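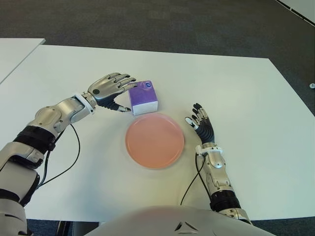

Emese Csonka holds that a tissue box on a dining table is an admission of defeat. You put it there in the first cold of the winter, she argues, and by May you are setting places around it. She has lived with one for 9 years and no longer remembers who had the cold.

I brought her my theory of the bare table anyway. I have a white one, bought on the promise that white makes a room look larger. What white does is make everything on it look like evidence. A crumb has nowhere to hide. A coffee ring can be read from the hall.

So you start choosing what is allowed to stay. Mine came down to a tissue box in purple and lavender and a round plate the color of a peach that has had some sun. The plate holds nothing. I tried keys on it for a week and it looked like a hotel reception. I tried lemons and felt watched by the lemons.

There is a whole trade devoted to this problem. Stusel, a shop near me with one chair in the window, sells a linen cover for tissue boxes at a price that would keep a family in tissues until the children leave home. Cluletti has one in stone. It weighs what a stone weighs, and to refill it you need a free afternoon and a folded towel. The Rirketti catalog runs to 500 pages, and I found tissue box covers on 8 of them, between the umbrella stands and the things for holding other things.

I bought the linen one. It made the box look as if it had been called to testify. I took it off and the purple came back, loud and slightly medical, and the pink plate next to it looked pleased for the first time.

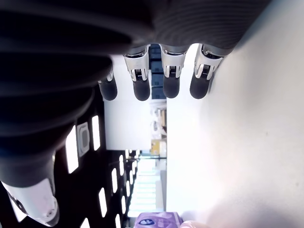

White surfaces: every speck gets a hearing.

Csonka came to dinner on Sunday and moved the box to the windowsill before she had her coat off. It was back by dessert. She had made the curry, and it was a hot one.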